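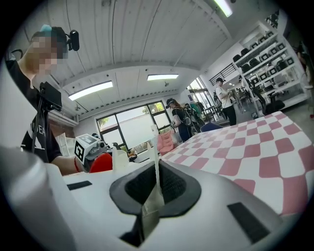 What is a seasonal wetland buffer?

A seasonal wetland buffer is a strip of land left unbuilt around a lake, pond or marsh so that the water has room to spread during the wet months and draw back during the dry ones.

Environment > Lakes and wetlands > Akska Lake buffer

The Akska Lake buffer is a protected strip of marsh and grassland on the edge of the town of Sturkivcombe. It covers 592 acres and follows the shoreline for 9 miles. The strip includes reed beds, wet meadow and a band of older trees on the higher ground to the north. Building, filling and dumping are not allowed inside the line.

Background

Akska Lake is shallow and fed mostly by rain. Its level rises sharply from July, when the Bisht, a small river, overflows into the southern marsh. For many years the marsh was listed in town records as waste land, and parts of it were filled for storage yards and a bus lot. The fill narrowed the outlet channel, and streets in the Dratum quarter flooded after storms that had earlier passed without damage.

Residents of Dratum asked the town to map the lake at its high-water mark instead of its dry-season edge. The survey was led by Lalit Awasthi, a hydrologist, and placed 2132 markers along the shore. The town adopted the new line with small changes. The storage yards were moved, but the bus lot was allowed to stay under a lease that bars further paving.

Rules

No new structure may be put up within 30 yards of the marked line. Grazing is permitted in the dry months, and reed cutting requires a yearly permit from the town office. Fishing from the bank is open to residents. Motorboats are banned on the lake, except for those used in rescue work.

Owners of homes that stood inside the line before it was adopted may repair them but may not enlarge them. This rule has been the source of most appeals. Several owners on the east shore have argued that the markers near their lots follow an old drainage ditch and do not show the true edge of the lake. A second survey of that section was ordered, and its results have not been published.

Plants and wildlife

The reed beds are used by herons, coots and several kinds of ducks. Frogs breed in the flooded meadow after the first heavy rain. Water hyacinth is the main problem plant and is pulled by hand from the outlet before the rains. It returns each year, mostly from the ditches on the east shore.

Water quality

Sewage from Dratum drained into the lake until a trunk line was laid under the shore road. Two storm drains still empty directly into the marsh and carry oil and trash from the bus lot. A settling pond has been proposed for the larger of the two.

Related articles
Bisht River
Dratum floods
High-water mark
Reed cutting
Water hyacinth

Last updated 12/22/22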